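**Fesusel tote-handling kit: evaluation comments**

**zsimek_ops** | Apr 30, 2023
Our department has completed its review of the Fesusel kit for handling plastic baskets and crates. Installation required 3 shifts. The supplier, Tollotov, provided the mounting plate and the software license. I recommend approval for the Naseri site.
Žofie Šimek, Operations

**wundine_maint**
I do not support approval at this stage. The quotation covers 200 hours of remote support, and our previous cell used almost all of that before October. Spare fingers are also priced separately.

**dock46**
Please clarify whether slotted side walls were included in the review. Our own vision kit misread the gaps as edges, and we returned it within 60 days.

**zsimek_ops**
Slotted walls were included. The view at the work table beside the baskets is attached.
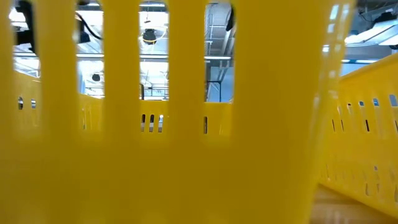

*Yellow slotted baskets and crate side at close range, Fesusel review.*

**dock46**
Thank you. At that distance the nearest wall is badly blurred. I would ask Tollotov to state a minimum working distance in writing.

**wundine_maint**
I agree with dock46. My objection to the support terms stands.

**zsimek_ops**
Both requests have been forwarded to Tollotov. The recommendation remains open until a reply is received.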